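Feldale Notes > Laundry > Galleries

August 9, 2026 | By Asabe Usman

Folding on the bed: is it worth it?

Keith Whitlock swears a bed beats a table for folding. I have my doubts. A mattress gives, and small soft things never sit flat on it.

1. The tidy bundle
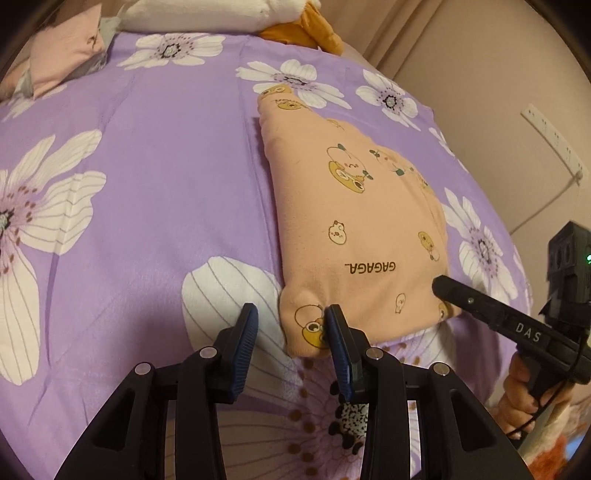
2. Halfway there

Peach-orange cloth on a purple sheet with white flowers, with one long roll across the left half and a fold standing up. I wouldn't call this quick.
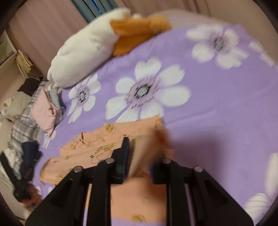 Keith says the roll saves drawer space. Maybe, but I've unrolled enough of them to find creases right across the print, and I still fold mine on the table.

Contact | © Feldale Notes | Back to top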